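선거관리 제도개선 소위원회 제2차 회의록

일시: 2020-10-01
장소: 울라르(Ullar) 회관 소회의실
참석: 위원 전원, 간사, 기록 담당
회의 공개 여부: 공개(방청 가능)

1. 개회 및 전차 회의록 확인
위원장이 성원이 되었음을 보고하고 개회를 선언함. 8월에 열린 전차 회의록은 자구 수정 한 건을 반영하여 원안대로 승인함. 수정 내용은 제3항의 "개표 참관인"을 "투표 참관인"으로 바로잡는 것임.

2. 사전투표함 보관 절차에 관한 보고
간사가 그루쿰(Grukum) 선거구의 사전투표함 보관 현황을 보고함. 현재 해당 선거구의 투표소는 41개소이며, 투표 마감 후 투표함은 당일 안에 중앙 보관실로 이송하도록 되어 있음. 봉인지 일련번호를 이송 전과 도착 후에 각각 기록하고 있으나, 두 기록의 서식이 서로 달라 대조에 시간이 걸린다는 점이 지적됨.
위원들은 서식 통일에 이견이 없음을 확인하였음. 다만 한 위원은 기존 서식의 잔여분을 소진한 뒤 교체하자는 의견을 제시하였고, 다른 위원은 다음 선거 전에 일괄 교체하여야 혼선이 없다고 발언함. 논의 끝에 일괄 교체하기로 의결함(반대 2인).
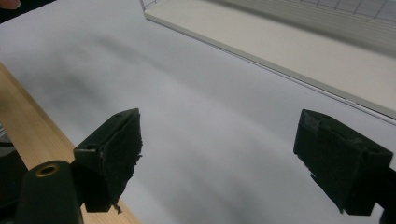

아울러 보관실 출입 기록의 열람 범위를 논의함. 현행 규정은 정당 추천 참관인에게만 열람을 허용하고 있어 무소속 후보 측의 열람 근거가 불분명함. 간사는 후보자가 서면으로 지정한 대리인에게도 같은 권한을 부여하는 개정안을 작성하여 차기 회의에 제출하기로 함.

3. 프라세르트스리(Prasertsri) 지구 주민 청원의 건
투표소 위치 변경을 요구하는 청원이 접수됨. 서명인은 1,000명이며, 청원 요지는 현 투표소가 경사로 끝에 있어 고령자와 휠체어 이용자의 접근이 어렵다는 것임. 서명부의 주소 확인은 사무국에서 진행 중임.
위원들은 청원의 취지에 공감하면서도 대체 장소의 임대 조건과 주차 여건이 확인되지 않은 상태에서 결정하기는 이르다고 판단함. 현장 확인 후 재심의하기로 하고 본 안건은 계속심사로 처리함. 청원 대표에게는 심사 경과를 서면으로 통지함.

4. 유권자 안내문 발송 용역
파데라리(Faderari)사가 제출한 안내문 인쇄 및 발송 견적을 검토함. 견적서에 반송 우편물 처리 비용이 포함되어 있는지 명확하지 않아 보완을 요청하기로 함. 한 위원이 단독 견적으로 심의하는 것은 적절하지 않다고 발언하여, 비교 견적을 추가로 받은 후 다시 상정하기로 함. 안내문의 글자 크기를 키워 달라는 방청인의 서면 의견은 사무국에 전달함.

5. 기타 사항
가. 회의 자료는 회의 전에 위원에게 전자우편으로 배부하고, 방청인용 인쇄본을 별도로 비치함.
나. 참관인 교육 교재의 개정 여부는 서식 교체 일정이 확정된 후 논의함.

6. 폐회
차기 회의 일정은 간사가 위원들과 협의하여 별도로 공지하기로 하고, 위원장이 폐회를 선언함.

기록: 소위원회 사무국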